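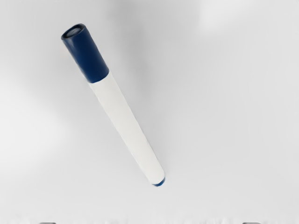
# Groto Can Now Pick Up a Marker, Company Says, on Most Tries

**STOTTHORPE, August.** Votov, the Stotthorpe maker of software for household and shop-floor robots, today released the second edition of its Chore Report, a yearly attempt to find out which jobs around a home or small workshop can be handed to a machine. The short answer is "a few, if you're patient." The longer answer runs to 54 tasks and is free to download.

The report follows Groto, the company's tidying program, through chores that most people do while thinking about lunch. Each task gets 40 tries in simulation. Those that go well enough are repeated on a bench at the company's workshop, where gravity is less cooperative.

Groto passed seven of the 54 tasks. Last year it passed two, and one of those was "close the drawer," which the company has since agreed was generous.

## The marker problem

The best result this year came from a task called Marker, Flat Surface. A capped marker with a white barrel and a navy cap is left lying at an angle on a plain, pale surface, and Groto has to pick it up and put it away. There is nothing else to knock over. The white barrel on a near-white background was kept in on purpose, after early versions of the program grabbed with great confidence at the wrong bit of table.

Votov considers this real progress. It also concedes that a four-year-old can do it, and will then draw on the wall, a feature Groto does not offer.

"We'd love to announce a robot that does the dishes," the company said in a statement. "We have one that puts away a pen. We're telling you about the pen."

## What passed and what didn't

Tasks Groto passed:

- Picking up a capped marker and putting it in a cup
- Moving a folded towel from a bench to a shelf
- Sorting large bolts from small ones, provided they arrive one at a time
- Closing the drawer (again)
- Putting a sponge in a sink
- Setting a mug upright
- Wiping a dry counter that was already fairly clean

Tasks it didn't pass include matching socks, putting the cap back on the marker, sweeping under anything, and all chores involving a plastic bag. The fitted sheet was withdrawn from testing by mutual consent.

Shop-floor jobs did a little better than household ones. The report puts this down to workshops keeping things in the same place from one day to the next. Homes were found to contain cats.

## Trial at Rastogi

Rastogi, a hardware and picture-framing shop in Stotthorpe, has agreed to let Groto put away pens and pencils at its cutting bench after closing time. The trial begins this month. The shop's staff will keep doing everything else, and have asked that the machine not be introduced to customers as a colleague.

Visitors can watch Groto at the Votov workshop on Saturday from 10 a.m. Admission is free. The demonstration lasts some 40 minutes, much of it spent waiting for the arm to make up its mind. Chairs will be set out by people.

## About Votov

Votov writes software that helps robots handle ordinary objects in homes and small shops. It is based in Stotthorpe, above a laundromat that has so far declined to buy anything.

**Press contact:** Votov press desk, Stotthorpe. Calls are answered by a person before 5 p.m.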